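Speaker notes – ground rules for hand-held gripper work, Osilstead session

OK, slide one. I always start with the dull rule, and it's the one I care about most: anything with a socket on it gets unplugged at the wall before a gripper goes near it. At Pritach we wrote that down in September and I still catch myself skipping it!

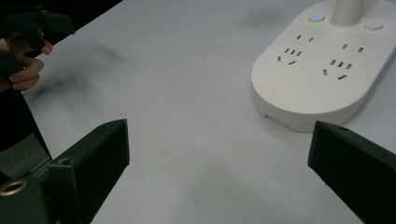
Rule two is fingers open on the way in. Wide open, wider than feels natural – then close slowly. (Pause here, people like to argue.)

Rule three, watch your cables. Each hand keeps its own side, so no crossing over.
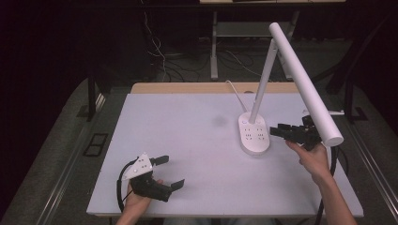

Two grippers, one desk lamp, a hand on each side.

Last bit: log every run, even the bad ones. We have 28 bad ones out of 300 and I learned more from those. Then questions.

Last updated: September

Related notes
Uvlow checklist for shared benches
Labeling your runs

Contact Pritach | Back to top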